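4.2 Letting the two arms argue (and who gets to win)

So we had a planner that worked beautifully in simulation and then sulked the minute we gave it anything soft. Section 4.1 covered the perception side, and I promised there that I'd get to the part that ate most of our February, so let's get to it: the arbitration layer in Vameck, our planning stack.

Vameck runs 2 planners side by side, one per arm, and each of them proposes a short chunk of motion along with a score. The arbiter (we call it Bromerar, and no, it doesn't stand for anything) looks at both proposals, checks the swept volumes against each other, and picks who moves first. Our first version just took the higher score. Simple! Also terrible. With an object near the middle of the workspace both arms would score almost the same, and the winner would flip on every cycle, and you'd get this twitchy little dance where both wrists leaned in and backed off over and over. I have watched that dance for longer than I'd like to admit.

The fix was to give Bromerar some memory. Once an arm wins, it keeps the claim for 17 cycles unless the other one beats it by a clear margin or the perception node says the target has moved. We tried decaying the claim smoothly and it was nicer on paper, but the logs were a nightmare to read, and I'll take a log I can read at midnight over a pretty curve – every time.

Crumpled paper is where this really got tested. A box has faces, and the grasp sampler from Tristano (which we use nearly unchanged) is very happy with faces. A paper ball has a hundred tiny ones, all pointing in different directions, and the normals jump whenever the depth image gets noisy. We cap the sampler at 4000 candidates per target, then throw out anything whose score doesn't survive a small shake of the point cloud. Figure 2 shows the bench with a single paper ball as the target and the two different hands, three fingers on the left arm and a parallel gripper on the right.
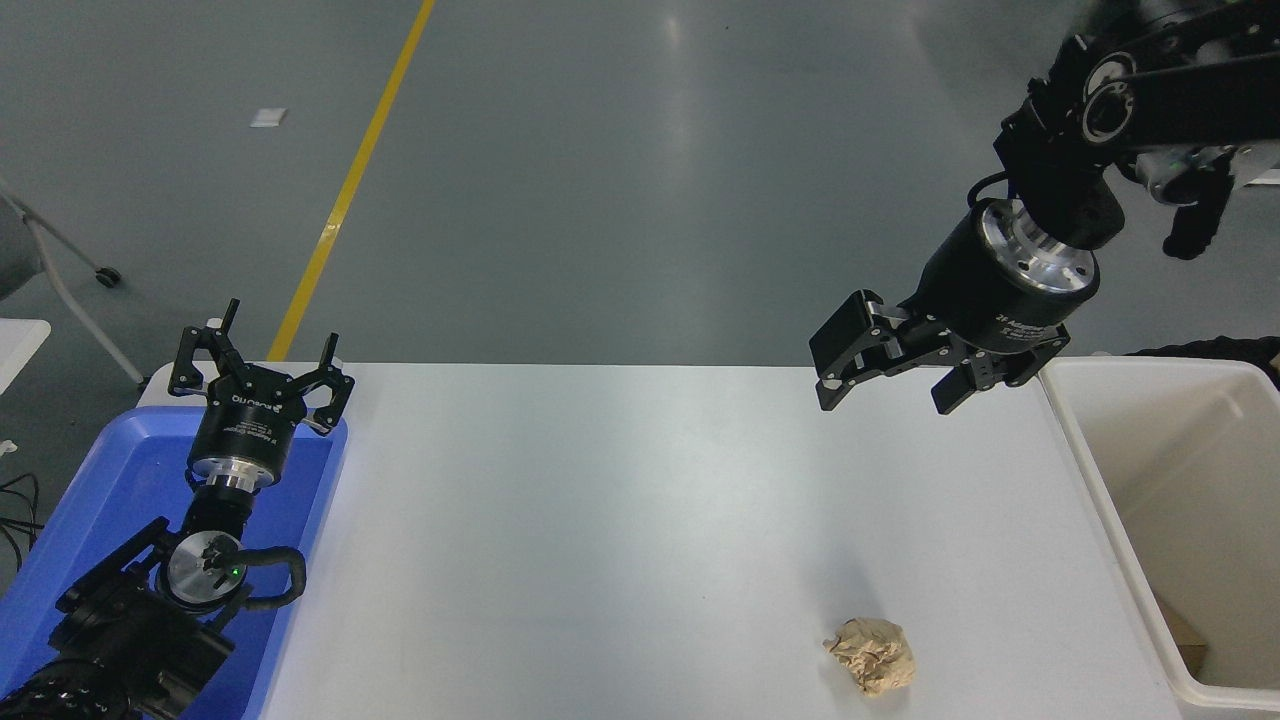 Figure 2. Workspace for the paper-ball task, seen from the head camera.

The mismatch between the hands matters more than we expected, by the way. Scores from a three-finger grasp and a two-finger grasp aren't on the same scale, and for weeks we were comparing them as if they were. We now pass both through a per-hand calibration table before the arbiter ever sees them. The table is fit with a script we adapted from the Ivanyshyn toolkit, and it has to be refit whenever the fingertip model changes, so please don't skip that step if you're reproducing any of this (I did, and then blamed the arbiter for it).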